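# About us

Hello, and thanks for clicking on the page that most people skip. I'm Sudheer Rai, and I run Biltulier with Zlatko Atanasov. We try out grippers, arms, cameras and controllers for people who have to buy them and would like to know beforehand what they're in for.

I used to be on the buying side. I worked for a packing firm in Wornberg, and in my second year there I signed for a gripper that looked wonderful in the brochure and couldn't pick up our smallest carton without crushing one corner. It sat in a cupboard for as long as I stayed (it may still be there, for all I know). Zlatko came in to fix the controller on a different line, we got talking over a very bad cup of coffee, and by September we'd rented half a unit in Irwood and bought our first second-hand arm.

There are 6 of us now, and we've got the whole unit. So far we've written up 132 comparisons, some of them a page long and one that got so out of hand we had to put an index in it.

## What we do all day

You send us your parts, the real ones, with the bent edges and the labels half on. We put them in front of whatever you're thinking of buying, usually two or three things side by side, and we run the same job over and over. Our normal run is 50 picks per gripper. If the numbers come out close we do another 50, and if they're still close we tell you to buy the cheaper one!

Lately it's been a lot of wiring. Cables are horrible things to pick up, they bend and snag and hang on to their neighbours, and I love them. A plain two-finger gripper is easy to set up and easy to mend, and it'll do far more than people expect. A hand with lots of fingers can get round an awkward shape, but you'll spend days teaching it to, and there are more joints to look after. Which one suits you depends on your parts and also on who'll be standing next to it when it stops. We ask about that second bit quite early on.

We do cameras too. Shiny floors and bright ceiling lights upset more of them than you'd think, so we don't test in a nice dark room unless your factory is a nice dark room.

## What we don't do

We don't sell equipment and we don't take a cut from anybody who does. Makers can lend us kit, and plenty of them do, but they see the report when you see it. Zlatko is very firm on this and once drove a loan gripper all the way back to its owners over it – I still hear about the petrol.

We also don't do welding or painting, or anything with food in it. Ask the people at Ristić if that's what you need, they've been good to us.

## Coming to see us

Please do. Most of our customers spend at least a morning in the unit, and it nearly always saves a week of emails. Bring flat shoes and a box of your worst parts. We start at eight, the kettle's on the left as you come in, and you're welcome to press the buttons once Zlatko has shown you which one stops everything. 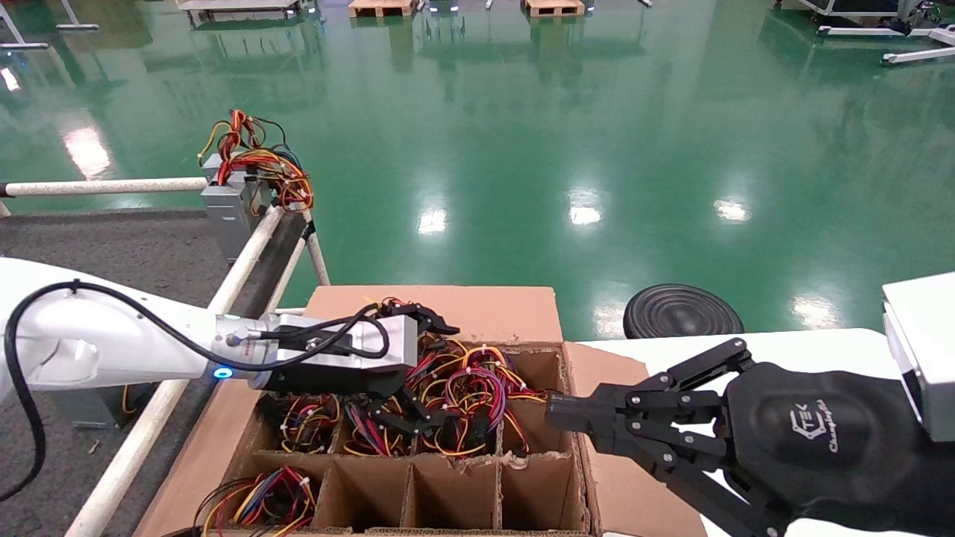
If you can't get over to Irwood, ring us and we'll set up a video call while your parts are being run. Reports usually go out within 6 working days of the last test, with the full pick counts at the back and my opinions at the front, where you can argue with them.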